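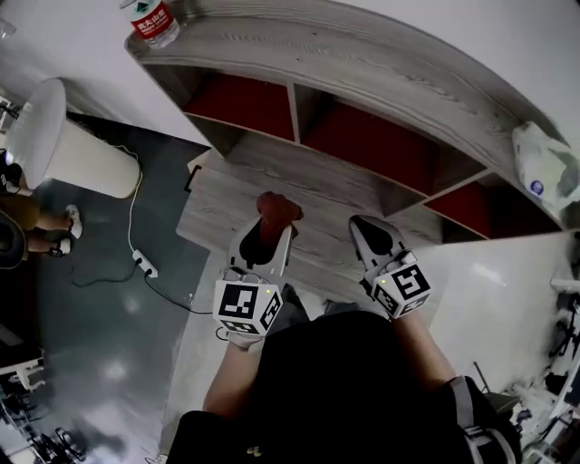
Hallo zusammen, ich ziehe zum ersten mal in eine eigene Wohnung und brauche Rat wegen Hausrat. Habe zwei Angebote, einmal Imik, einmal Thakur. Imik kostet 52 Euro im Jahr, Thakur etwas mehr, dafür Fahrrad dabei. Zimmer ist klein, viel steht noch nicht drin. Ein Regal in grauer Holzoptik mit roten Rückwänden in den Fächern, obendrauf zur Zeit nur eine Wasserflasche und eine zerknüllte Tüte, also keine Reichtümer. Dazu Bett, Laptop, Fahrrad, Klamotten. Das Rad hat 800 Euro gekostet, gebraucht. Lohnt sich sowas überhaupt oder bin ich noch über meine Eltern mitversichert? Bin 23 und in Ausbildung, Erstwohnsitz wird umgemeldet. Und was heißt Unterversicherungsverzicht, das steht nur bei einem der beiden. Muss mich bis Ende Juni entscheiden, danke schon mal.

Shivam Goel

Savita Grewal

Kurz, weil gleich Feierabend. Über die Eltern mitversichert bist du meistens nur, solange du dort noch wohnst oder auswärts nur vorübergehend, WG-Zimmer oder Wohnheim während der Ausbildung zum Beispiel. Eigener Haushalt + Ummeldung = in der Regel raus. Steht in den Bedingungen unter Außenversicherung. Lass deine Eltern beim Versicherer anrufen und das schriftlich bestätigen, auf telefonische Auskunft würd ich mich nicht verlassen.

Unterversicherungsverzicht: Angenommen dein Kram ist doppelt so viel wert wie die Versicherungssumme. Dann zahlen die dir ohne Verzicht auch nur die Hälfte vom Schaden, selbst wenn der Schaden klein ist. Mit Verzicht wird nicht gekürzt, bis zur vereinbarten Summe halt. Dafür musst du meist eine Mindestsumme pro Quadratmeter nehmen und die Wohnfläche muss stimmen. Nicht schätzen, in den Mietvertrag gucken!

Fahrrad: aufpassen. Aus dem abgeschlossenen Keller geklaut ist normal Einbruch und mit drin. Von der Straße nur mit Fahrradklausel. Und nachsehen ob noch die alte Nachtklausel drinsteht, also kein Schutz zwischen 22 und 6 Uhr wenn das Rad draußen steht. Gibts bei alten Tarifen noch. Kaufbeleg und Rahmennummer aufheben, auch bei gebraucht.

Hemant Tiwari

Brauchst du nicht. Spar dir das Geld. Haftpflicht ja, Hausrat bei so wenig Zeug nein.

Narendra Bhatt

Seh ich anders als Hemant. Bei mir ist letztes Jahr der Schlauch von der Waschmaschine geplatzt, Schaden an meinen eigenen Sachen fast 800 Euro, und ich hatte auch nicht viel. Teppich, Matratze, Schuhe, Drucker. Man unterschätzt das total. Die Haftpflicht hat nur das beim Nachbarn unten bezahlt, meine Sachen nicht.

Mein Tip: einmal durch die Wohnung gehen und alles aufschreiben, auch Klamotten und Geschirr, mit Neupreis. Hausrat ersetzt ja Neuwert, nicht Zeitwert. Fotos machen und irgendwo hochladen, nicht nur auf dem Laptop lassen der dann auch weg ist. Und grobe Fahrlässigkeit sollte mitversichert sein, Fenster gekippt, Kerze vergessen usw. Das wär mir wichtiger als das Fahrad. Laufzeit nur ein Jahr nehmen, dann kommst du wieder raus.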